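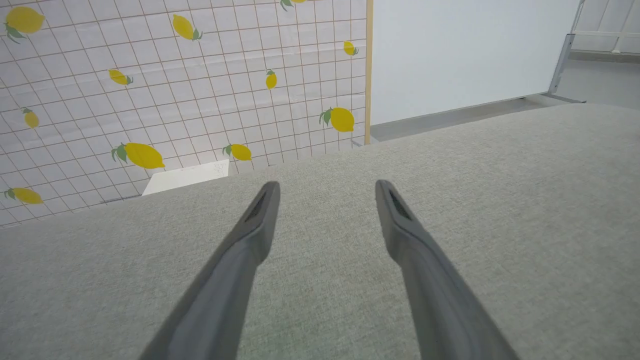 第3章 グリッパーの立ち上げと布課題の準備

この章は、Sistoロボット研究会の部員がHuddale(双腕機)を起動し、布課題の練習を始めるまでの手順をまとめたものです。台の組み立ては第2章、ソフトウェアSkodisのインストールは第4章にあります。順番がおかしいという指摘は毎年いただいていますが、章番号を直すと付録の参照が全部ずれるため、代々の編集担当が見なかったことにしています。

対象は、安全講習を終えた部員です。まだの人は第1章に戻ってください。第1章は短いです。戻ったことにして先へ進む人が多いのは承知していますが、戻ってください。

3.1 始める前に

用意するもの
・Huddale本体と制御用パソコン
・電源アダプター(「Huddale用」と書いた荷札のあるもの。似た形のものが棚に並んでいますが、似ているだけです)
・非常停止スイッチ
・練習用の布または衣類
・六角レンチ一式
・記録用紙と鉛筆

注意 非常停止スイッチは操作する人の手の届く場所に置きます。過去に「なくさないように」と鍵つきの引き出しへしまった例があります。なくなりはしませんでした。

注意 髪の長い人は結び、ひもつきのパーカーはひもを中に入れてください。名札の首かけも外します。グリッパーは布をつかむために調整してあり、首かけと布の区別はつきません。

補足 作業は二人以上で行います。一人が操作し、もう一人は非常停止スイッチを担当します。スイッチ担当がスマートフォンを見ている状態は「一人」と数えます。

3.2 電源を入れる

1. 制御用パソコンを先に起動します。ファンの音が落ち着くまで待ちます。
2. 両腕が台の上で互いに触れていないことを目で確かめます。触れているときは、電源を入れずに手でゆっくり離します。
3. 非常停止スイッチを押し込んだ状態にします。
4. 本体の主電源を入れます。
5. 左右のサーボのコネクターが奥まで差さっているか、指で軽く押して確かめます。引っ張って確かめる流派もありますが、当会では認めていません。
6. 非常停止スイッチを解除します。解除する人は、必ず「解除します」と声に出してください。小声は声に含みません。
7. 関節がわずかに動き、保持状態になります。このとき腕の下に手を入れないこと。

注意 手順7で腕が大きく振れたときは、すぐに非常停止を押します。「もう一度やれば直るかもしれない」という考えが浮かんだら、それも非常停止を押す合図です。

補足 起動の順番を逆にして本体から電源を入れた場合、Skodisは本体を見つけられず、画面に「353」とだけ出します。当時の開発担当が後で説明文を足すつもりだったエラー番号で、担当はもう卒業しました。本体の主電源を切り、手順1からやり直せば消えます。

3.3 指の開閉を調整する

グリッパーの指は先の細い黒い指が二本で一組です。左右の腕で台座の部品は違いますが、調整のしかたは同じです。

1. Skodisの「手先」画面を開き、調整する腕を選びます。「左」はロボットから見た左です。向かい合って立つ人から見た左ではありません。
2. 速度を50に設定します。初期値は最大になっています。なぜ最大なのかは記録がありません。
3. 「開く」を押し、指が完全に開いて止まるのを待ちます。
4. 画面の「開端を記録」を押します。
5. 指の間に何もないことを確かめてから「閉じる」を押します。
6. 指先どうしが軽く合ったところで「閉端を記録」を押します。押し遅れるとサーボがうなります。うなったら「開く」で戻し、少し休ませてから手順3に戻ります。
7. 反対側の腕も同じように調整します。
8. 「保存」を押します。画面を閉じても自動では保存されません。この一文は、それを知らずに帰った先輩方の協力で太字になる予定でしたが、印刷の都合でふつうの字です。

補足 指の向きが左右にずれているときは、ソフトウェアで補正せず、六角レンチで指の取り付けを直してください。補正値でごまかした機体は次の当番が引き継ぎます。次の当番はあなたかもしれません。

注意 締めすぎると樹脂の部品が割れます。「割れるまで締めて少し戻す」という助言が部室のホワイトボードに書かれていることがありますが、消しておいてください。

3.4 台の高さと待機姿勢

1. 両腕を待機姿勢にします。Skodisの「姿勢」画面から「待機」を選びます。
2. 指先が布張りの台の面より上にあることを、横から確かめます。上からのぞいただけでは高さはわかりません。
3. 高さが足りないときは、下限を5ミリずつ上げ、そのたびに待機姿勢を取り直します。
4. 指を開いたまま、腕を台の手前から奥へゆっくり動かします。途中で指先が台の布をこするようなら、手順3に戻ります。
5. 台の布をのばします。しわがあると、ロボットはしわをつかみに行きます。しわのほうがつかみやすいからで、その判断自体は間違っていません。
6. 待機時間を2,000ミリ秒に設定します。この間にスイッチ担当が台の上を確認します。

補足 待機時間を短くすると一回の練習が早く終わり、その分だけ片づけが長くなる傾向があります。

注意 台の上に飲み物を置かないでください。台の横にも置かないでください。ふたがついていても置かないでください。この注意が三文あるのは、一文ずつ増えたからです。

3.5 布を置いて試技を行う

布課題では、台に置いた衣類をつかみ、広げ、決められた形にたたみます。Sorensen杯の規定では衣類の種類は当日まで知らされないため、練習では形も厚さも違うものを順に使います。自宅から持ってきた衣類は、記名のうえ返却棚へ。靴下は片方だけ持ってこないでください。

1. 両腕が待機姿勢にあることを確かめます。
2. スイッチ担当が非常停止を押します。
3. 操作担当が衣類を台に置きます。きれいにたたんで置かないこと。たたまれた衣類をたたむ練習は必要ありません。
4. 手を引き、「手なし」と声をかけます。
5. スイッチ担当が台の上を見て「解除します」と言い、非常停止を解除します。
6. Skodisの「試技開始」を押します。
7. 腕が止まるまで、衣類にも腕にも触れません。惜しいところで止まりかけても、手を貸さないでください。手を貸した試技は人間の成績になります。
8. 終わったら結果を記録用紙に書きます。「ほぼ成功」という欄はありません。
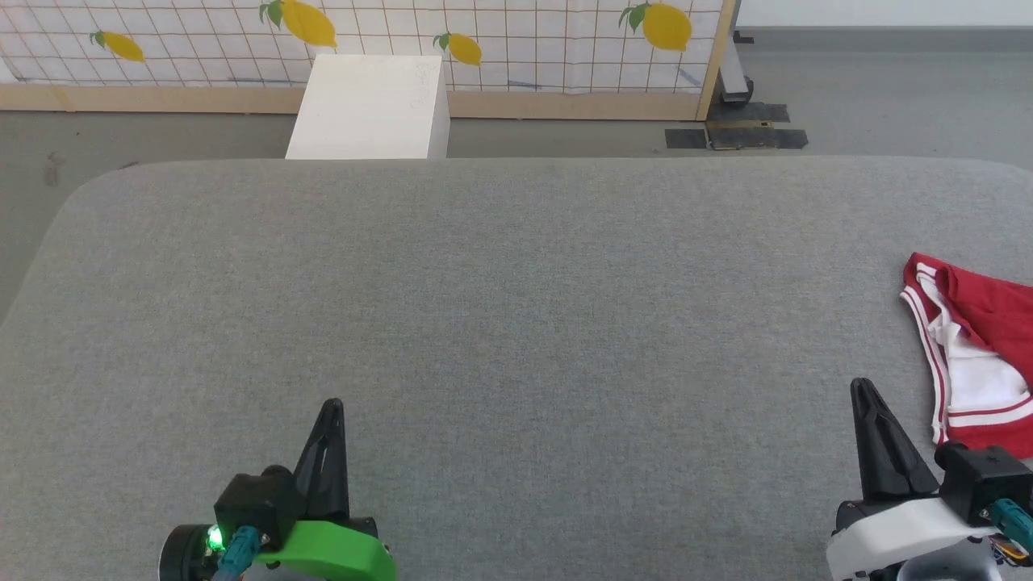

試技の途中で衣類が台から落ちたときは、どう記録すればよいですか。

記録用紙の「落下」に印をつけ、失敗として一回に数えます。非常停止を押してから拾い、手順1に戻って次の試技を始めてください。

注意 落ちかけた衣類を空中で受け止めるのは禁止です。反射神経に自信のある部員ほどやりがちで、ロボットはその自信を考慮しません。

補足 片方の腕だけが衣類に届く位置に置いた場合、Skodisは届く側の腕で台の中央へ引き寄せてから、両腕の動作に移ります。引き寄せが始まらないときは、画面で「片腕優先」が選ばれているか見てください。選ばれていても始まらないときは、衣類をいったん取り除き、認識をやり直します。

3.6 うまくいかないとき

指が動かない
コネクターの差し込みを確認します。差さっているなら、Skodisで選んでいる腕が合っているか見ます。右腕を選んだまま左腕に向かって話しかけても動きません。

つかんだ布がすべり落ちる
指の閉端を記録し直してください(3.3の手順5から)。指に布の繊維がついていれば、電源を切って乾いた布で拭きます。粘着テープを指先に巻く改造は、大会の規定に触れるうえ、布を離してくれなくなります。

何もない場所をつかむ
カメラの位置合わせがずれています。付録Bの位置合わせを最初から行います。カメラを手で「だいたい」直すと、だいたい外れるようになります。

台の布をつかんで持ち上げる
下限の設定が低すぎます。非常停止を押し、手で指を開いて布を外してから、3.4に戻ります。布を引いて外そうとしないでください。綱引きになり、サーボが先に傷みます。

理由もなく調子がよい
設定を触らず、そのまま保存します。保存名には日付と自分の名字を入れてください。「最終」「本当の最終」「最終(使うな)」という名前のファイルはすでにあり、どれを使うべきかで一度もめています。

3.7 終了と片づけ

1. 両腕を「収納」姿勢にします。
2. 腕が止まったら非常停止を押します。
3. 本体の主電源を切ります。
4. Skodisを終了し、制御用パソコンを終了します。順番は起動のときと逆です。
5. 台の上の衣類を返却棚に戻します。
6. 工具を数えずに箱へ入れる人がいます。箱の内側に形の絵が描いてあるので、その形のところへ戻してください。
7. 記録用紙を綴じ、当番表に名前を書きます。

注意 電源を切った直後のサーボは熱いことがあります。確かめるために握らないこと。

補足 六角レンチの一番小さいものが見当たらない場合は、前回の当番の筆箱を当たってください。

カメラの位置合わせは付録B、Sorensen杯の搬入で使う梱包手順は付録Dにあります。付録Cは欠番です。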